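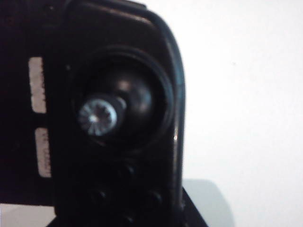 A hip is a patient sort of thing, and most of us give it no thought at all until the morning it refuses to put on a sock. Mine picked a morning in December, with the kettle on and the dog waiting at the door, and I sat on the edge of the bed holding that sock for longer than I'd like to admit. I had a vague notion of bones in there, stacked up somehow, and it was my physical therapist who got me to think of it properly, as a ball seated in a cup. Look at the dark ball in its round socket, with the raised ring around the opening, and you have the idea well enough. Yours is built along the same lines, only with cartilage, and a good deal of muscle holding it all together.

I live in Ploddale, where everything worth having is either up a hill or down one. The bakery is down, the library is up, and the bus stops at neither. So when my doctor in Matheson told me that walking would do me more good than sitting, I laughed, and then I went home and sulked for a week. What got me out of the house was a card in the pharmacy window. It said SLOW WALKERS, MEET BY THE PUMP, 9 A.M., and underneath, in pencil, somebody had added "we mean it."

They did mean it. The group was started by Marcelino Medeiros, a retired mail carrier who had covered the upper half of town on foot for 30 years and had two worn hips to show for it. He walks with a stick he cut himself, and he'll stop to look at anything - a gate, a drain cover, somebody's early peas - which means that the person who needs to stop never has to ask. I've since come to think of this as very good manners, though Marcelino says he just likes drains.

The shortest route is 800 yards, out to the Lavel footbridge and back along the creek. I did it that first morning in a little under an hour, with two sit-downs. There is a longer one, up the Dostidow steps, which number 208, and every regular can tell you that because the climb leaves you very little else to think about. It took me until the following fall to try them. I went up sideways, like a crab, one hand on the rail, and there were cinnamon rolls at the top that I remember more clearly than the view.

People always ask about the exercises, so I'll say a word. I do mine lying on the living room rug, ten minutes before breakfast, sliding one heel toward me and then the other. They're dull. The radio helps. My therapist also warned me about long evenings in one chair, and there she had me, as I'd spent much of that winter sunk in the couch playing games with my grandson, the two of us hunched up like a pair of shrimp. We have a rule these days that whoever loses a round has to get up and walk to the mailbox. I am in and out of that front door all evening.
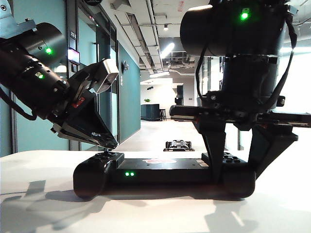 A handheld game controller on a white tabletop.

I should add that walking didn't cure me, and nobody in the group would claim it did. Several of us have had the operation, and one woman has had it on both sides and is now so quick that she has to be sent ahead to hold the table at the bakery. I may have mine next year, or I may put it off again. My doctor is in no great hurry and neither am I.

In the meantime I've bought better shoes, a size wider than I ever wore before, and I lace them sitting on the hall stool with my foot up on the bottom stair. The dog still waits at the door. She is 3, and she finds the whole group maddening, especially at the drain covers. We leave from the pump at nine, and if it's raining we go under the awning of the hardware store first and talk about whether it's going to stop.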